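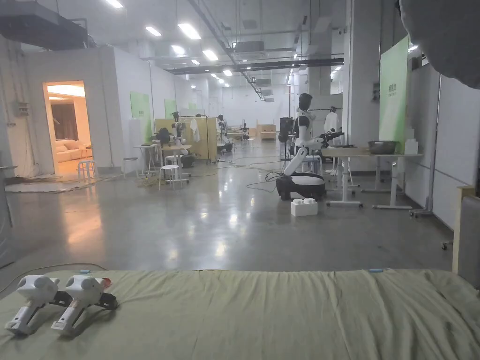

Slide 1. Two hand-held grippers on the bed station, mobile humanoid at the table behind.

Speaker notes: "One clock, two kinds of hands"
Tuvis software team, June 2025

Slide 1 - opening (keep it short)
Talk is about the software between a recording and a policy we can run. No hardware today, no training results until the end. Say up front that questions are fine at any point.

Point at the two white grippers on the left side of the sheet. A person holds those and does the task by hand. Then point at the humanoid on the black and white base. It has to do the same task with its own arm and its own black gripper. Everything that follows is about getting data from the first to look right to the second.

Slide 2 - the stack in one picture
Four boxes, left to right: capture, Drurby, Mak, controller.
Drurby is our recorder and time sync layer. Mak is the planner. The controller is the only part that runs on the robot base. Everything else can be restarted without touching it.
Mention that Trenex, the replay viewer, reads from all four. Will come back to it.

Slide 3 - time sync
This is where we lost most of the winter. In December each stream was stamped when it reached the recorder. Images arrived late and gripper width arrived early, so the fingers seemed to close before they reached the cloth.
Fix: stamp at the source, estimate the offset for each device at startup, check it again at the end of the take. If the two offsets differ too much, the take is flagged and does not go to training.
Read out the numbers: 924 takes in the bed set, 194 flagged by the new check. We had been training on all of them.
Pause here. People usually ask if flagged takes can be repaired. Some can, by sliding the gripper stream until it lines up with finger motion in the images. We do that by hand in Trenex and it is slow.

Slide 4 - pose tracking over cloth
A sheet is a bad surface for visual tracking. Few corners, and the wrinkles move when you pull on them. The tracker locks onto a fold, the fold shifts, and the pose goes with it.
What we changed: points on the bed get a low weight, points on walls and floor get a high one. Glossy floor is a problem of its own, as reflections of the ceiling lights move with the viewer. We mask them.
Drift is now small enough that we stopped resetting the map between takes.

Slide 5 - retargeting in Mak
A person can lean across a bed without thinking. The robot has a base, a torso and a reach limit.
Mak takes the recorded gripper path and looks for a base position that makes the whole path reachable. If there is none it splits the path into 2 parts and moves the base in between. It does not split while the gripper is holding something.
Planning takes around 300 milliseconds per path on the desktop machine. Good enough for offline work. Do not promise live use.

Slide 6 - Trenex demo
Open the saved session, do not load from the server. Show one good take, then one flagged take with the offset plot on. Scrub slowly.
If the demo fails, skip to the backup stills at the end of the deck.

Slide 7 - open problems
Force. We record gripper width but no contact force, so a light pinch and a hard one look the same.
Left and right swaps. If the operator trades hands halfway through, Drurby still labels the devices by serial number. Mak then assigns the wrong arm.
Calibration files are still copied by hand. Known issue, ticket is open.

Slide 8 - questions
Leave the stack diagram up. The Drurby message format is on the handout, page two.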